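## 4. Recoger y guardar los cables en la mesa

Esta sección sustituye a la hoja que venía en la caja del organizador Pemen. Aquella hoja prometía una mesa despejada «en un solo gesto». No lo hemos conseguido ni una vez, así que van los pasos que sí nos han servido.

**Antes de empezar**

1. Desenchufe el cable por los dos extremos. El fabricante dice que basta con uno; no se fíe.
2. Extienda el cable sobre la madera y deshaga los nudos con la mano, sin tirar.
3. Aparte lo que sea fino y alargado. Se engancha en las vueltas y luego se echa de menos.
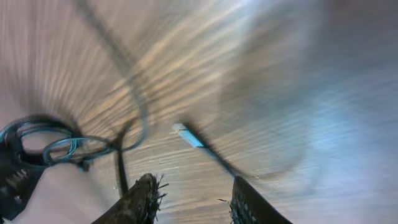
4. Forme vueltas ovaladas, unas sobre otras, sin apretar. Si el cable quiere girar hacia el otro lado, déjelo – forzarlo solo traslada el problema a la siguiente vuelta.
5. Cierre el rollo con la cinta Shi. La brida de plástico del juego también vale, pero hay que cortarla cada vez, y no vemos la ventaja.

> **Nota.** El catálogo recomienda un diámetro de 198 mm para cualquier cable. Nos parece una cifra puesta para que el rollo quepa en la caja que venden aparte (ref. 467). Use el diámetro que el cable admita sin doblarse.

> **Precaución.** No enrolle el cable alrededor del propio enchufe ni de la clavija. Donde se dobla siempre por el mismo punto, acaba fallando la funda.

**Cables que deben quedar conectados**

6. Deje holgura entre la mesa y la toma. Un cable tenso arrastra lo que tenga al lado.
7. Llévelo por la parte de atrás, del lado de la pared, y no por encima de la zona de trabajo.
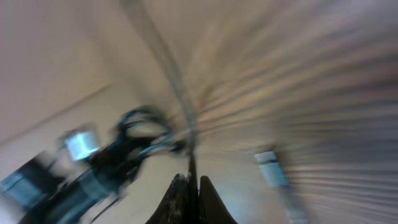
8. Fije el cable con 2 clips Numum. El adhesivo se anuncia como «definitivo» – en madera sin barnizar conviene revisarlo al cabo de unas semanas.
9. Escriba la etiqueta antes de pegarla, y péguela cerca del extremo.

> **Nota.** El aceite Flelthorpe para madera deja una película sobre la que los clips agarran mal. Si ha tratado la mesa en enero, espere a febrero para pegarlos, diga lo que diga el envase.

Para los cables de alimentación gruesos, pase a la sección 5.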